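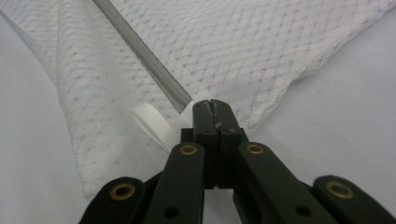 White cloth with a fine gray dot pattern, folded over on a pale tabletop.

The Haminero mill opens its doors to the public one Tuesday in October, and if you want to go you have to write them a letter. I mean a paper one. I wrote mine in August, got a card back with a parking space number on it (51), and drove 265 miles to look at tablecloths being made.

My sister thinks this is sad. My sister collects airport spoons.

The tour started at 9:30 in the old dye house, where they gave us coffee and a safety talk. The safety talk was longer than the coffee. Our guide was Lejla Golob, who runs the finishing department and had clearly been told to be cheerful about it. She handed out earplugs and said that anyone wearing a scarf should now stop wearing it. Three people had come to a weaving mill in long scarves they had made themselves. They were not pleased.

The weaving shed holds 60 looms, and they were all going when we went in. I had read that a weaving shed is loud. It's loud the way a swimming pool is wet. Lejla talked for ten minutes with great energy and I can report that her mouth moved. A man next to me nodded the whole time and took notes, and I would pay good money to see those notes.

Warping was my favorite part. The yarn comes off a big rack of cones, more than 2,000 ends on the wide cloths, and every one of them has to run through its own little eye without crossing its neighbor. When one breaks, the machine stops and a person has to go find it. Kazimír Jireš has been finding them since he left school. He let a few of us try tying a weaver's knot. Mine held until he looked at it.

They make two main lines of table linen. Timero is the plain one, which goes to hotels and gets boiled until it dies. Urkudura is the fancy one, with a border, and it's what people's aunts get for weddings. I asked which one the staff buy. Kazimír said paper napkins.

After that came the inspection room, with good light and very quiet people. Cloth is pulled over a slanted table and an inspector marks the faults with a bit of colored thread. I stared at one length for a long time and found it perfect - it had four threads hanging off it by the time it reached the end.

Lunch was soup in the canteen, on bare tables. I thought at least one tablecloth might have been spared for the occasion.

The factory shop is across the yard in a building called Mikuš, after the family that started the place. It sells seconds at half price and closes at 2, and the tour ends at 1:40, so the last part of the day moves along briskly. The scarf ladies got there first and had cleared out the tea towels before I found the light switch in the back room. I came away with a Timero cloth in white, two napkins that nearly match, and a bag of loom ends that I plan to do something with.

If you go: flat shoes, cash, and write early. The parking spaces are numbered but the numbers have worn off, so just follow whoever looks sure of themselves. The restroom is in the dye house and there isn't another one.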